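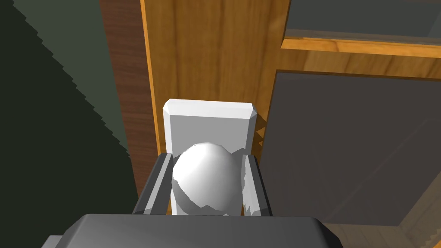 The white egg between the two fingers, in the simulated kitchen at Hawthorne

In February I took the early train to Clollow to see the open day of the robotics lab in the Hawthorne building. I had wanted to go for two years, but each time something came up. This time I booked the ticket before I could find an excuse, and I arrived at half past nine with a coffee in my hand which I was then not allowed to carry inside.

I must explain that I am not an engineer. I keep the stock lists for a company that sells bathroom fittings, and my interest in robots is only an evening interest. So please forgive me if I use the wrong word somewhere.

The first surprise was that the main demonstration had no metal in it. I had imagined a big arm behind a yellow fence. What we got was a dark room with four rows of chairs and a large screen, and on the screen the simulator, which the lab calls Panditness. The gripper on the screen is driven by the same program they later put on the real arm, they told us. Before a new version may touch anything real, it must do 800 runs in the simulator. The version we watched was number 132.

The egg part was my favourite. An egg on a computer can't break, of course, and a boy in front of me said so quite loudly. The presenter was not offended. She explained that the program measures the force of the fingers at every moment, and when the force goes over a limit, the run is counted as a broken egg, even if on the screen it looks perfect. I liked this very much. In my own work we also have boxes that look perfect.

I was also looking at the wood. Somebody gave it a proper grain, in warm honey colours, while the egg itself is made of flat little faces, like a cut stone, and the shadows have teeth like a saw. I asked about it in the break. The answer was that pretty shadows cost time, and they prefer to spend the time on more runs. The wood came free with the kitchen model.

After the break there was a second session, more quiet, for those who wanted to see how the runs are checked. Half of the people went to the sandwiches. I stayed, and I was glad for it, although I was hungry.
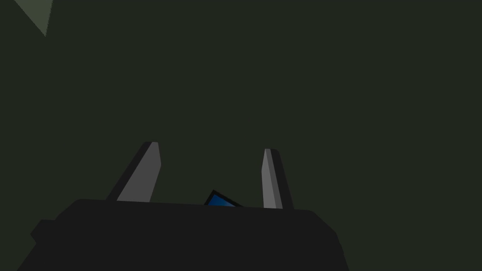

Zerkach Manipulation Group — Hawthorne Building, Clollow

The checking is slow work. Two people from the group sat at a desk beside the screen and went through the runs which the computer had marked as "unclear". They stop at one moment, look at where the fingers are, talk a little, and write a code in a table. With the blue piece you can see the difficulty: the body of the gripper hides most of it, and only a thin bit of blue shows between the open fingers. From such a view I could not tell you what shape it has. They can switch to another view when they need, but they try first without, because on the real arm there is often only one camera and it also has its own hand in the way.

There were 2442 runs in the table, and 822 of them had been marked unclear at the beginning of the week. I thought this was a terrible number. The man at the desk thought it was rather good — in the autumn it had been worse, he said, and then he went back to his codes.

We were allowed to try one ourselves. You get a small controller with two sticks and one button for the fingers, and I was sure it would be easy. It was not easy at all. I pushed my object under a shelf, then I closed the fingers on air, and then my three minutes were finished. The loud boy was next and he did it on his first try, so maybe I should have been playing more games when I was young.

Some practical notes, if you want to go next year. The entrance is on the side of the building, not at the front where the big letters are. The chairs are hard. The morning talk was full, but the checking session had plenty of seats, and there you can ask anything. Bring your own lunch, as the sandwiches were gone when I came out at one o'clock. The real arm was behind glass on the second floor and switched off that day for a repair, so I can't tell you anything about it except that it is smaller than I thought.

My train home was late and I spent the time trying to pick up my bottle cap with two pencils. I managed it four times.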